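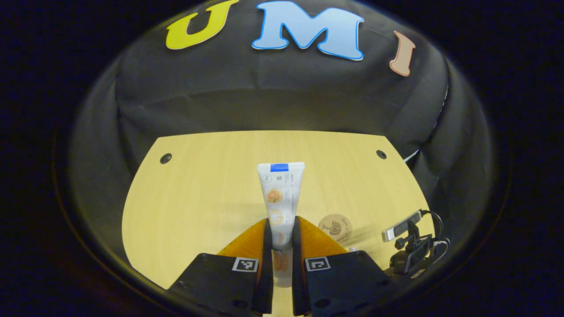 Kourosh Akbari wrote in under my last review to say that a hand-held gripper is an expensive way of picking things up by hand, and that anyone who wants examples for a robot should drive the robot. He has a point about the money. I used to agree with him on the rest, and after a fortnight with the Bronon Tresemeo I mostly don't.

Bronon Tresemeo hand-held gripper, reviewed November 2018

The Tresemeo is a gripper without an arm. You hold it, squeeze the trigger, and the two fingers close on whatever is between them. A wide-angle camera on the body records the whole thing, and the software that comes with it, Ladon, turns the video into a record of where the gripper went and how far open it was. You give a few hundred of those records to your learning system and it tries to copy you.

I had it for 14 days and recorded 300 examples, nearly all of them with the sort of things that live on a bathroom shelf: squeeze tubes, bottles, a soap dish, a folded flannel. The task was to pick an item up, turn it the right way round and put it down in a marked spot. A few were done with a cork coaster, which I'll come to.

In the hand

It is heavier at the front than it looks in the catalogue. For the first half hour you don't notice. By the end of a long session my wrist was complaining and I was letting the fingers droop before each pick, and a droop goes straight into the data along with everything else. I ended up working in short sets with a proper rest between them, and the later sets are plainly better than the early ones.

The trigger is good. It has an even pull and you can hold the fingers part open without shaking. There's a little slack at the start of the travel, which you learn to take up before you begin recording.

Left-handed people should try one first. The trigger works from either side but the cable doesn't, and it drags across the forearm if you swap over.

Fingers and pads

The soft orange pads are the best thing about it. They give when they meet an object, so you can be slightly off centre and still get a sound grip. Squeeze tubes are awkward things to teach a robot — they're stiff at one end, flat at the other, and change shape as they're used up — and the Tresemeo copes with them very well as long as you take hold near the cap. Go for the middle of a full tube and it wants to swing round.

Thin flat things are another matter. The coaster was a nuisance from start to finish. The pads are thick at the tips and can't get under an edge that is lying flat on the table, so I had to slide it to the front and let it hang over. That is a perfectly fair way to do it, but then the sliding becomes part of the lesson, and a robot with a different table will still want to slide. I dropped those examples in the end.

The pads also pick up dust. Wipe them with a damp cloth and let them dry before you carry on.

Markers

Each finger carries a square black-and-white tag, and Ladon reads the opening of the gripper from the gap between them. It's simple and it works. What the manual doesn't say clearly enough is that glare will spoil it. Under a bright desk lamp the reading jumped about, and the software filled in the missing part with a guess that looked reasonable and was wrong. I moved the lamp and the trouble went away. I'd have liked a warning on screen while I was recording instead of a line in a log afterwards.

Keep your sleeves out of the way too. I lost a whole set to a cardigan.

Ladon

Setting up took most of a morning. You wave the gripper slowly round the work area so that the software can learn the place, and if that first pass is poor then everything after it is poor. My advice is to do it again if you have any doubt. I didn't, the first time, and threw away what followed.

It needs things to look at. Plain cloth and a bare tabletop give it very little, and with the camera pointing at a dark drape the path would sometimes drift off and come back. A few bold shapes in view help a good deal. So does leaving ordinary clutter on the table, provided you don't shift it halfway through.

Once it has settled, the processing is quick and mostly sound. The review window lets you play an example back beside the path it worked out, trim the ends and mark it as good or bad. The keys for good and bad are next to each other. There is no undo. I've written to Bronon about this and they say a fix is on the list.

Export is fine. The files are plainly laid out and my own training scripts needed only small changes.

Against driving the arm

Back to Kourosh's argument. I have done the same shelf task by driving our bench arm, a Xavier, with a pair of sticks, back in June. It was slow and tiring in a different way, and my examples were full of little pauses where I was working out which stick did what. With the Tresemeo I moved at something close to my normal speed, and a visitor could make a usable example after a few tries.

What you lose is any guarantee that the arm can follow. I can reach round the back of a bottle without thinking; the Xavier can't, and Ladon won't tell you so unless you have entered the arm's limits beforehand. Do that before you record anything. I also tended to move faster than the arm likes, and had to slow some examples down afterwards, with mixed results on anything that involved letting go.

There's a subtler problem with a person's habits. I always came at the tubes from the front, with the cap towards me, and the trained system was good at exactly that. Turn the tube sideways and it hesitated. That's my fault and not the tool's, but the tool makes it so easy to repeat yourself that you should plan for it. Write out a list of starting positions and work down it.

Build

Solid enough. The black housings have picked up scratches but nothing has cracked, and the screws are a common size. One of them worked loose in the second week, on the left finger, and the opening readings were slightly off until I found it. Check them each morning. Spare pads are sold in pairs and take a few minutes to fit.

The case it comes in is poor. The foam presses on the trigger.

Who should buy it

If you already have an arm, a table and a clear idea of the task, and you need a lot of examples from more than one person, I'd say yes. If you want a handful of demonstrations for one fixed job, drive the arm and save the money. For flat things, small screws or anything that needs two hands, look elsewhere, or buy two grippers and be prepared for a lot of sorting out in Ladon — I haven't tried it with a pair and can't say how well it keeps them apart.

I'm sending the loan unit back this week and have asked for a price on one of our own, without the case.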